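手持夹爪采集设备的年度采购与预算安排:几点整理

2022年8月21日
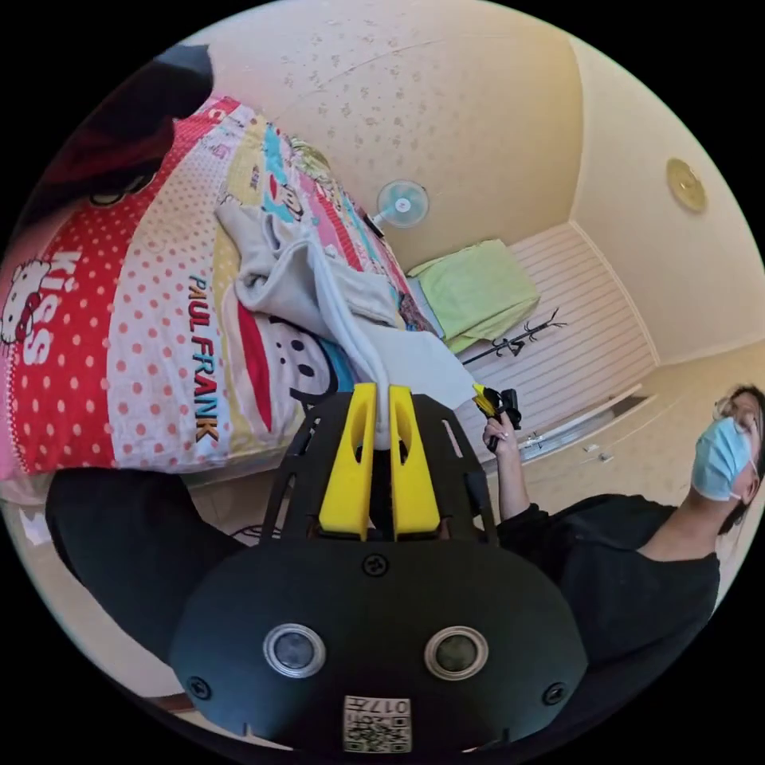
床面织物整理作业,编号017的手持夹爪正夹持一块白布。

近期有多位同行来信,询问手持夹爪类采集设备应当如何编制预算、如何分批购置。本人负责所在部门的设备计划工作,现将本年度方案的形成过程整理成文,供有类似需求的单位参考。文中金额均为本部门内部测算口径,不构成对任何供应商的评价。

一、项目背景

本部门承担的课题代号为Notau,内容是家居环境中柔性织物的操作,包括铺床、叠巾、收衣等日常动作。课题上半年以单臂固定工位为主,操作对象限于桌面上的方巾。进入下半年后,任务书要求转入居室环境,由操作人员手持夹爪完成动作,同步记录影像与开合数据,用于后续的机械臂策略训练。

任务书调整以后,原有设备清单有相当一部分不再适用。固定工位的支架、导轨和补光灯均无法带入居室,而手持夹爪的数量又明显不足。三月份提交的预算表是按固定工位编制的,因此有必要重新编制一份,经钟广明(Guangming Zhong)审核后再行上报。

二、需求的确定

编制预算之前,首先要确定需求。本部门过去的做法是由各小组自行填报,汇总后打折,结果往往是填报数逐年上浮,折扣也逐年加大,双方都不以为然。本年度改为按任务倒推。

具体方法如下。先由彭德华(Dehua Peng)将任务书中的动作逐项列出,区分单手动作和双手动作;再根据每项动作所需的有效时长,推算出每周必须完成的采集时数;最后用设备的实际可用率进行折算,得出同时在用的设备数量。

可用率这一项,以往是按厂家标称的续航时间估算的,偏差很大。本年度改用上半年的借还登记表,将充电、标定、数据导出、擦拭镜窗以及等待维修的时间一并计入。表格并不美观,有几页还是手写的,但所反映的情况比标称值可靠得多。

经测算,居室作业共需手持夹爪9套。部门现有5套可继续使用,差额部分列入本年度采购。

织物类任务对设备的要求与刚性物体有所不同。杯子、盒子一类物体,夹住即可移动;布料则需要反复捏取、提拉、松开,指端的开合次数明显增多,相应地,手指部件的更换也应当从紧考虑。这一点在三月份的预算中完全没有体现,属于编制时的疏漏,在此如实说明。

三、询价情况

本次共向两家供应商询价,分别为Komico和Briten。两家均按照同一份技术要求报价,技术要求由Etelka Katona起草,中英文各一份。

Komico的单套报价为1875欧元,包含夹爪主体、指端部件一副、收纳箱及首年维修。Briten的单套报价为1527欧元,仅含夹爪主体与指端部件,收纳箱、备用手指和维修均须另行计价。

仅就单价而言,Briten较低。但在评审会上,Mieke Baert提出应按三年使用周期计算总费用,与会人员均表示同意。将备件、维修、往返运费及停用期间的替代安排全部计入后,两家的差距大幅缩小;如果指端损耗按织物任务的强度估算,次序甚至可能颠倒。

评审会没有当场作出决定。主要分歧在于损耗率的取值:采集小组倾向于取高值,财务方面倾向于取低值,双方各有依据。本人的意见是,在没有完整的居室作业记录之前,不宜将任何一个数值写成定论。最终采取的办法是,首批以Komico的设备为主,Briten的设备少量购入,在相同任务中并行使用,至十一月根据实际记录再确定第二批。

四、预算表的结构

本年度预算表分为以下几个部分。

第一部分为主体设备,即手持夹爪本身,按单套列示,不得以“一批”概括。过去有几笔款项写作“采集设备一批”,验收时无法逐项核对,给资产登记造成很大困难。

第二部分为备件与耗材,包括手指部件、螺钉、存储卡、电池、充电器以及擦镜布。存储卡历来容易漏列。居室作业时影像文件较大,存储卡周转又慢,每套设备至少应配两张,一张在用,一张导出。

第三部分为标识与登记。每套夹爪均须粘贴带二维码的编号标签,编号与资产台账、数据目录一致。标签费用很低,但必须单列,原因是上一年度曾因没有列支,拖延了将近两周才完成打印。标签位置统一规定在机身背面,便于交接时扫描。若标签方向贴倒,不影响扫码,不必返工。

第四部分为作业物料,包括床品、毛巾、方巾和各类衣物。关于床品的选择,小组内部曾有过讨论。一种意见主张统一购置素色床品,便于图像处理;另一种意见主张保留花色繁杂的印花床品,使数据更接近实际家庭环境。目前的安排是两者兼有,印花床品的比例由采集小组自行掌握。白色织物放在印花底面上,边缘与褶皱较易分辨;放在白色床单上则困难得多。两种情形都应当采集,物料预算也据此编列。

第五部分为场地与人员。场地费按天计算,人员费按实际作业时数计算,均不得与设备款相互调剂。人员费中含口罩等个人防护用品,由行政统一采购,小组不再单独申报。

第六部分为不可预见费。财务规定的上限较低,本次按上限列足。曾有同事建议将其并入备件,以免审核时被删减,本人未予采纳。款项的名称应当与用途一致,需要解释的事项宜在说明栏中写清。

五、关于双人作业的配置

双手动作究竟由一人持两套夹爪完成,还是由两人各持一套完成,对采购数量有直接影响,对人员费用的影响更大。

一人双持的好处在于动作连贯,左右手配合自然,数据对齐也较为简单。不足之处是劳动强度大,连续作业时间短,需要安排较多轮换。两人各持一套时,每个人的负担较轻,适合铺床单、拉被角等跨度较大的动作,但对口令和节奏有要求,新手往往需要较长时间磨合。

Reda Ashour负责现场组织,他的建议是两种方式都保留,按动作类别分别指定,不由操作人员临时决定。预算表据此将每个作业点的标准配置定为两套夹爪,并允许相邻作业点之间互借。互借应当登记,口头约定无效。

居室空间普遍狭小,床与墙、柜门、衣帽架之间的距离有限,操作人员转身时容易碰到周围物品。因此在选择场地时,除租金以外,还应考虑床边的活动余地。曾有一处场地租金很低,床的两侧却都贴墙,双人作业无法展开,最后只能退租,所付定金未能收回。这笔费用后来在本部门的管理费中核销,过程颇为曲折。

六、采购进度

首批设备的申请已经提交,目前处于合同审核阶段。按照一般经验,审核完成后还需预留交货、报关和验收的时间,采集小组在排期时不宜将尚未到货的设备计算在内。

验收由采集小组和资产管理岗共同进行,内容包括外观、开合行程、镜窗清洁度、影像记录、数据导出以及标签与台账是否相符。外观检查中应特别留意机身螺钉是否齐全、紧固。上半年有一套设备在运输后螺钉松动,验收时没有发现,使用数日后才送修,责任难以划分,运费由本部门承担。

培训安排在验收之后。首次使用织物任务设备的人员,须先完成方巾折叠的练习,再进入床面作业。练习数据单独存放,不计入正式产出。

第二批的采购依据为十一月的使用记录。记录表由吕(Lü)工负责汇总,主要栏目为开合次数、手指更换日期、停用原因、停用时长和恢复日期。请各小组当天填写,不要在周末集中补记。补记的内容往往过于整齐,对判断损耗没有帮助。

七、若干具体建议

其一,技术要求应当在询价之前定稿。本次询价期间曾修改过一次指端材质的表述,两家供应商均须重新报价,前后耽误了不少时间。

其二,报价单中的运费和税费应分开列示,币种应统一。不同币种的报价应注明折算日期。

其三,不宜为了凑足批量折扣而提前购置。手持夹爪更新较快,多买的设备在库房中存放一年,其折扣未必能够抵偿。本部门库房中至今还有两只没有拆封的固定工位支架,每次盘点都要登记一遍。

其四,旧设备的处置应与新设备的购置同时提出。仍可使用的转为培训用,无法修复的拆取可用部件后报废,并及时在台账中销号。编号一经使用,不再分配给其他设备,否则历史数据将无法追溯。

其五,采集小组的意见应当以书面形式进入预算说明。现场人员对握持重量、重心位置、松手后布料是否容易粘附于指端等问题最为了解,而这些内容很少出现在供应商的规格书中。本次在说明栏中附上了小组意见的原文,审核人员反映阅读以后提问明显减少。

其六,维修条款应写明响应时限和备用机安排。仅写“提供维修服务”,在实际执行中没有约束力。Komico的合同草案在这一条上尚不够明确,目前正由Etelka Katona与对方商定措辞。

八、尚待解决的问题

目前仍有几个问题没有结论。

一是损耗率的取值,前文已经说明,待并行使用后再定。

二是数据存储费用的归属。信息部门认为应由课题列支,课题组认为应属公共支出,双方的往来邮件已经积累不少。本年度暂由课题垫付。

三是机械臂的购置时间。手持采集的数据最终要在机械臂上验证,但机械臂的单价较高,须单独立项。若过早购置,设备将长期闲置;若过晚,则策略训练完成后没有验证条件。彭德华主张待第二批夹爪到位后启动立项,钟广明主张现在就开始准备材料。两种意见将一并上报。

本部门的预算表模板已删去内部金额,需要的同行可以来信索取。模板中的说明栏较长,请不要删减,填写时按栏目逐项说明即可。第二批采购的情况,待记录表汇总以后另文介绍。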